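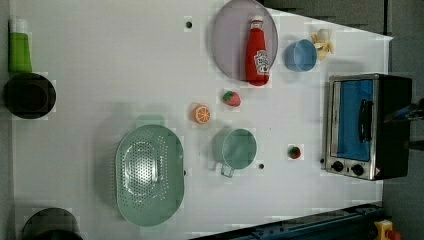
Kitchen set on the table, Saturday

2018-10-06

Moved the Bisora arm to the long side of the shared workshop and set the white table up again. The toy food is back out, plus the plate, the cups and the colander. Tesero is the name I gave the new control code. It logged 3430 grasp attempts in August and 2805 of them held. Most of the misses were mugs on their sides. I rewrote the wrist approach for those and will rerun the same three poses tomorrow. The oven door comes after that.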